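Monasent releases Serkeck 2, a two-arm bench kit for light finishing and presentation work

Wevham, Jun 30, 2021

Monasent today put on sale Serkeck 2, the second version of its bench kit for small producers who want to automate the last few steps before a product goes on the shelf. The kit is aimed at bakeries, confectioners, gift packers and training workshops. It takes in two arms, two grippers, a wrist camera mount, the control software and a set of task files.

The first Serkeck kit used a single arm and a fixed clamp. Customers told us that the clamp suited boxes and jars but was of little use with soft or decorated goods, where a card or topper has to be held upright and set close to something that must not be touched. Serkeck 2 replaces the clamp with a second arm. Both arms are run from one controller and share one set of work coordinates, so a part can be held by one gripper while the other works on it or takes it over.

The two grippers need not match. The standard order pairs a ridged two-finger gripper, for gripping flat stock such as cards and tags, with a smaller boxed unit for close work. Either can be fitted to either arm. 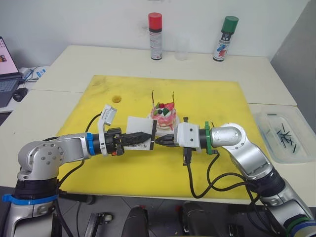
Setting up a new task is done by hand guiding. The operator moves each arm to the wanted position, stores it, and links the stored positions into a sequence on a laptop. Speed and grip force are set for each step. A step in which both grippers are close together is marked as shared, and the controller then limits speed on both arms until the step is finished. No programming language is needed for ordinary tasks. A scripting interface is included for those who want it.

The software ships with 17 task files, covering card placing, part handover, tray loading and simple sorting. Each file can be copied and changed. Task files written for the first Serkeck kit will open in the new version, but any step that refers to the clamp has to be taught again.

The arms mount at the front edge of an ordinary workbench. Monasent recommends a foam mat on the work area while tasks are being taught, as it protects both the fingers and the goods if a height is set too low. The smallest usable bench width is 900 mm. Serkeck 2 is not certified for direct contact with unwrapped food, and users are responsible for their own risk assessment.

Support and spare parts for the kit are handled by Marinho, which also offers on-site installation and operator training. Replacement finger sets cost 89 pounds a pair.

Serkeck 2 costs 4000 pounds as an upgrade for owners of the first kit. Prices for the full kit depend on the choice of arms and are given on request. Orders are open now. A version with a third camera position is planned for November.

Enquiries: Monasent press office, Wevham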